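How do I get my security deposit back when the landlord says "normal wear" doesn't cover anything?

Posted in Renting and Moving by Youssra Kettani

We moved out of a two-bedroom in Sunthorpe in May after three years. The building is run by an outfit called Rustmont, who were very hard to reach when the heat died and have since become excellent correspondents. They've kept $230 of the deposit. The itemized list says "kitchen surfaces, general," "carpet, traffic," and my favorite, "sundry."

The kitchen came with a dark counter that showed every crumb, and we used it the way people use kitchens. No burns, no gouges. I have the move-in checklist, signed by both sides.
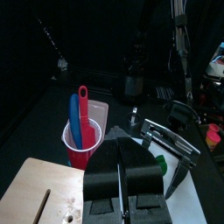
The carpet was old when we got it. The checklist says "worn by door" in the manager's own handwriting. Can they charge me for the same worn patch twice, or do I have to let this go and be a bigger person? I'd prefer the money.

Ruaridh Mowat

You don't have to let it go. Write them a letter, on paper, and send it certified. Keep it dull. Say what you paid, what they kept, and which items you dispute, and attach a copy of the checklist with the carpet line circled. Ask for receipts for the work. "Sundry" isn't a repair, and I'd love to see the invoice for it.

Give them a date to answer by. I gave mine 30 days, and a check arrived on day 9 with no note, which I took as an apology. If they ignore you, look up small claims for your county. The filing fee is usually modest and you don't need a lawyer. Check your state's deadline for itemizing deductions too. Some states are strict, and a landlord who misses it can lose the right to keep anything.

On the photos: send only ones that show the thing you're arguing about. My first draft had 167 attachments, including our living room floor from every angle and most of what my kid owned.
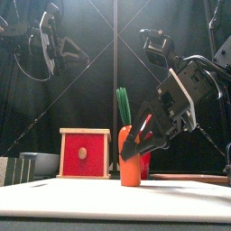
Toy carrot, green end up.

Selim Gökçe

just dont pay the last months rent next time, problem solved

Nabila Naciri

Please don't do what Selim says. In plenty of places that gets you a late notice and a bad reference, and they can still come after you for damage.

I'd add one thing to Ruaridh's answer. Ask how old the carpet is. Even if you had ruined it, they generally can't bill you for a brand-new one when the old one was near the end of its life. My last place in Grerley tried that and got very quiet once I asked for the purchase date.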